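Le robot n'a pas besoin d'un plan plus long
Opinion
Par Gertraud Aigner

Depuis que je travaille sur les logiciels de manipulation, j'entends toujours la même promesse : donnez au robot un meilleur planificateur et il saura ranger une pièce. Je n'y crois plus beaucoup. Je suis venue à la robotique par l'automatisme industriel, chez Steiner, où une séquence était une chose sacrée. Si l'étape 12 échouait, la machine s'arrêtait et un opérateur arrivait avec sa clé. Dans une chambre d'hôtel, cette manière de penser ne tient pas une matinée.

Notre projet s'appelle Clonalwood. La tâche se dit en une phrase : mettre les déchets dans le sac. Notre première version du logiciel, Jetine, découpait cette phrase en 41 sous-tâches, chacune avec sa condition d'entrée et sa condition de sortie. C'était très beau sur l'écran. Johanna Hofstetter, qui écrit chez nous la perception, m'avait prévenue que les conditions de sortie seraient le vrai problème, et je dois reconnaître qu'elle avait raison. « Le sac est ouvert » : comment le vérifier, quand le sac est noir, mou, et que la pince elle-même cache la moitié du bord ? 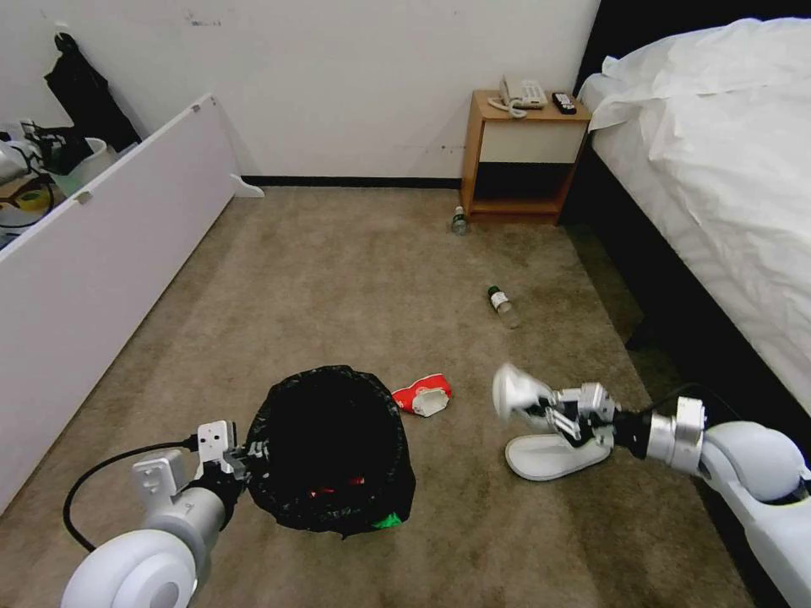
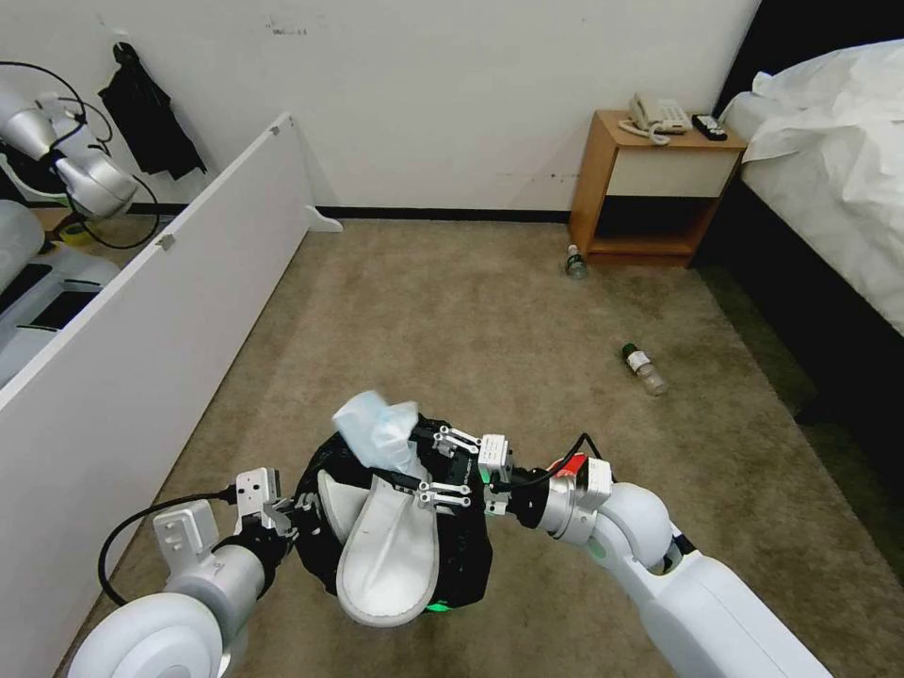
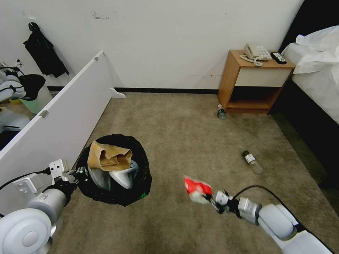
Les deux bras au travail dans la chambre, avec des bouteilles encore sur la moquette.

Il y a aussi la question du sens des objets. Un détecteur donne un nom et un score de confiance. Il ne dit pas si une pantoufle est un déchet. Dans certains hôtels on la jette après chaque client, dans d'autres on la remet au pied du lit, et cette règle ne se trouve pas dans les pixels. Nous l'avions pourtant cachée dans la perception, avec un seuil à 76 %, comme si la politique de la maison était une affaire de probabilité. À mon avis, c'est une faute d'architecture, et je la rencontre souvent chez les autres équipes. La règle doit être écrite à part, dans un fichier que la gouvernante peut lire et corriger.

La deuxième version, Hetine, est plus modeste. Elle ne planifie qu'une action à l'avance, regarde de nouveau, puis choisit. Les deux bras ont chacun leur contrôleur, et ils partagent seulement une estimation de la position du sac, rafraîchie environ 20 fois par seconde. Quand cette estimation devient mauvaise, le bras qui porte un objet attend. On me reproche que ce n'est pas élégant et que le robot hésite. C'est vrai, il hésite. Je préfère cela à un bras qui lâche une bouteille à côté du sac et qui coche la case « terminé ».

Je ne demande pas d'abandonner la planification. Pour décider par quel côté du lit commencer, elle reste utile. Mais je voudrais que l'on consacre autant de soin aux outils de relecture, ceux qui permettent de revenir à l'instant où l'estimation et la réalité se sont séparées. Chez nous, cet outil a été écrit en avril par une seule personne, entre deux autres travaux, et c'est lui que j'ouvre chaque matin.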